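Marbling paper at your kitchen table

I love marbling! It's messy, quick and no two sheets come out alike (which is half the fun). Dark blues are my favourite, so that's what we'll make.

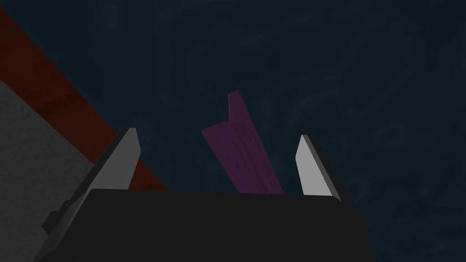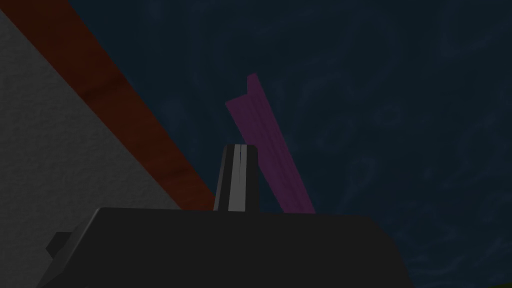 You'll need a shallow tray, cheap cartridge paper, 4 colours of marbling ink and a jar of size powder. I use Sirnano, but any brand will do.

1. Whisk the size into cold water and leave it for 8 hours. Overnight is easiest.

2. Skim the top with a strip of newspaper.

3. Drip on the darkest ink first, then the paler ones. Go lightly!

4. Drag a cocktail stick through in slow loops. Stop sooner than you want to.

5. Lay the paper down from one corner, count to 20 and lift.

6. Rinse gently and hang it up to dry.

If your ink sinks, the size is too thin, so stir in 2 more teaspoons and wait a bit. Once the sheets are dry, press them under heavy books. I've used mine for notebook covers and, last December, all my gift tags.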